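5.3 Setting the start position

Do this after the Skukgate hand grippers have been charged and paired.

1. Clear the middle of the desk. Cables can stay at the back.

2. Place the orange tray in front of you with its two recesses side by side.

3. Pick up one gripper in each hand and close the wrist bands. They should be snug but not tight.

4. Squeeze and release each trigger 18 times. The Prurkarer window shows a bar for each hand. If a bar stops short, repeat section 4.2.

Note: The marker cubes must be clean and flat. Tape over a code will stop tracking – wipe it with a dry cloth only.

5. Hold both grippers over the desk, jaws open, on the near side of the tray. Keep your sleeves off the cubes.

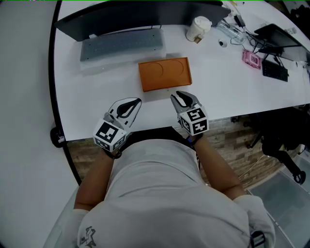

Fig. 7. Start position, both jaws open, orange tray ahead.

6. Stay still until the status line reads READY. If it has not changed after 30 seconds, lower both hands and go back to step 5.

Caution: Keep fingers out of the jaws while the software is running.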